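Life Writing and Its Subjects
Handout 4: The Anecdote

Before class, read the first two chapters of the Rowlands book (the reader has them, badly photocopied) and the Banside oral history extract. The extract is 64 pages and moves quickly. Chapter one of Rowlands does not.

1. What counts as an anecdote

For this course, an anecdote is a short, self-contained story that a biographer could lift out and drop somewhere else without much damage. Founders of companies are especially rich in them. There was a garage, there was a rude letter from a bank, there was a prototype that caught fire in front of the one person who mattered. If you have read three business biographies you could write the fourth.

Watch for the portable ending. When a story closes on a line that would fit on a mug, somebody has been sanding it.

2. Rehearsed and unrehearsed telling

The Banside interviewers asked the founder of Dekthorpe the same question on two occasions, years apart: how did the company get its name? The answers match almost word for word, down to the pause before the joke. Students tend to take this as proof of a good memory. It may be proof of a good many dinners.

Compare the passage on the Mestunitz factory, where the same speaker contradicts himself, loses the thread and asks for the tape to be stopped. It makes poor reading and excellent evidence.
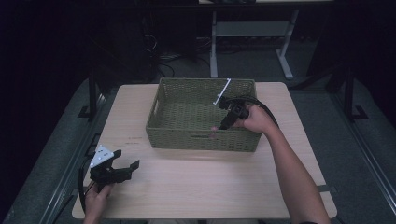
Fig. 1. Olive-green woven basket on a light wooden tabletop, with a hand-held gripper reaching in.

3. The authorized life

An authorized biographer gets the letters, the relatives and a comfortable chair. In return the subject gets some say, usually described in the preface as "no say whatsoever." Read prefaces slowly. Read acknowledgments even more slowly, and note who is thanked for their patience.

Rowlands cites 733 sources, which sounds crushing until you sort them. More than 300 are conversations with the subject himself, and a lot of the rest are people repeating what the subject told them. We will go through the notes to chapter two in class, so bring a pencil and something to eat.

4. Terms you will need

Set piece: a story the subject tells to everyone.
Counter-story: the same event told by a person who was also there and was not consulted.
Silence: a gap in the record. Sometimes meaningful. Sometimes the filing cabinet was in the basement when the pipes went.

5. For the September workshop

Choose one story your own family tells too often. Get it from two relatives, separately, and write down both versions before you decide which you believe. Keep the whole thing under two pages. Do not correct their grammar, and do not show either of them the other's version until after the holidays.

Late work goes in the box outside the office before 4 p.m. The box is emptied at 4 p.m.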